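Besia G2 Parallel Gripper

Two-finger electric gripper for light benchtop arms
Part no. BES-G2-42
In stock, usually ships by Friday

Spec summary
Weight: 304 g
Max opening: 106 mm
Max grip force: 42 N
Body color: black
Comes with: flange adapter, one pair of rubber pads, cable

My notes on this one

Hi, Benjamín Pereyra here, I run the shop and I do the gripper testing too. I've had the G2 going in simulation and on the bench since March, mostly against the Cammont two-finger that a lot of you already own, and I've ended up liking it a whole lot more than I thought I would!

I do the first round in the simulator. It's the same kitchen set every time (wooden board, scissors, a few mugs, a whisk), 200 grasps per gripper, with the camera riding on the wrist and looking out past the fingers. The mugs are easy and everything passes the mugs. Scissors are where it gets interesting. The handles are two slick plastic loops with a gap up the middle, so the fingers can close on one loop, or both, or slide into a finger hole and hook it, and your planner had better know which one it's asking for.

The G2 did well when I had it come in low and take both handles together. The Cammont kept twisting the scissors on me at the same approach angle, and I had to slow it way down before it behaved. If you're picking by one loop only, it's closer to a tie, and I'd say go with whichever one fits your flange.

Things I don't love: the cable comes out the side (why??) and it will snag on a tight wrist move unless you clip it down. The stock pads are also a bit hard. I swapped mine for the softer Ulloa pads, which fit the same two screws, and I haven't gone back.

Which controller?

It runs fine off the Estiletti box, and that's what I use. Set the closing speed to half for the first day and leave it there until you trust your camera calibration. If the fingers keep landing a little to one side, check the camera mount before you start messing with the grasp offsets. I lost a whole afternoon to one loose screw.

The simulation model comes free with the gripper, and so does my kitchen set if you want to run the same grasps at home. Just put a note on your order and I'll send both over.

Goes well with
Ulloa soft pads, pair
Estiletti controller box
Side cable clips, pack of four
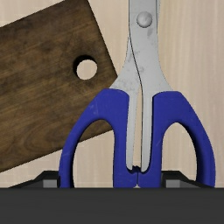

Scissors grasp in the simulator, wrist camera view, with the cutting board behind.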